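Subject: Re: Irby Street block, shared heat loop sizing

On the Irby Street list, a resident wrote:
> The Grinulley plan shows one ground loop for all 15 units.
> Does each house still need its own backup heater? The
> drawings I have don't say.

Each unit keeps a 2 kW electric backup. It is shown on the mechanical sheet, not on the site plan. The loop is sized for the full design load with the envelope as specified, so the backup should only run during a pump fault or a service shutdown.

The open item is the buffer tank. Noteleck quoted 1000 liters. Ngubane's load sheet calls for 2000, using the older window values. I reran it with the current windows and the smaller tank holds supply temperature through the morning peak.

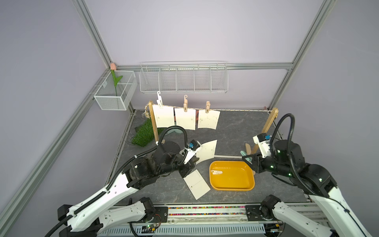
One reply sent off list argues for the larger tank anyway: the pad is being poured once, the extra cost is mostly steel, and any unit added on the north lot would use up the margin. The same message asks that the meter for each house go outside the unit, where it can be read without an appointment.

I have no objection on the meters. On the tank, I would pour the pad for 2000 and install the 1000. Piping stubs should be capped and tagged at the same time. Comments on the pad drawing are due before the end of January.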